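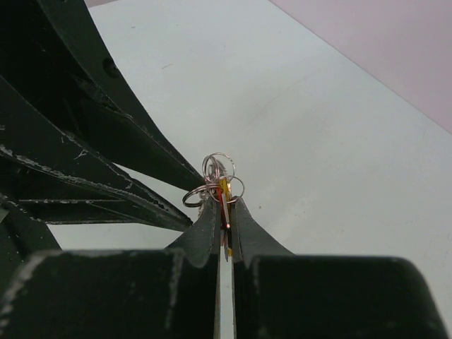

A **split ring**, also called a key ring, is a fastener made from a length of wire wound into a flat double coil, used to hold keys, tags and other small items together. The coils press against each other under their own spring, so an item is added by prying one end open and sliding it along the wire until it drops into the loop. Rings are often linked to one another as well as to keys, and a small bundle may carry several silver rings overlapping at the top. This practice, known in the trade as chaining, allows one group of keys to be taken off without disturbing the rest.

## Construction

Most split rings are made from steel wire that is flattened before coiling. Flat wire lies close against itself and leaves a narrow edge when the ring is seen from the side. Round wire is cheaper but tends to catch on pocket linings. The ring is usually plated to resist rust, and the cut ends are ground smooth.

A ring that has been forced too far open will not close fully. Rings in this condition are replaced, as bending the coil back by hand does not restore the spring.

## Use in shared buildings

Offices, schools and apartment buildings commonly keep keys in sets. The Posen system, named for the lock shop where it was first written down, gives each floor of a building its own ring and joins the floor rings to a single master ring. Later versions added a numbered tag to each floor ring. The Pichon warehouse in Prevham adopted the system for a stock of 500 keys, of which 300 were in daily use. Its key register lists the master set as number 2301.

Ludivine Maillard, who managed the register, argued in a short handbook that no ring should hold more keys than can be spread flat in one hand. Agathe Lecomte revised the handbook and added a section on color marking, in which colored caps are fitted over the heads of keys with similar blades. The revised edition advises against marking a key with the address of the door it opens.

## Related fasteners

The carabiner and the snap hook serve a similar purpose and can be opened more quickly, though both are bulkier. The Lerkeo clasp, a hinged ring closed by a small screw, was sold for use on heavy sets but required a screwdriver to open. Ball chain is used mainly for tags and light items.

## See also

- Key cabinet
- Lanyard
- Master key system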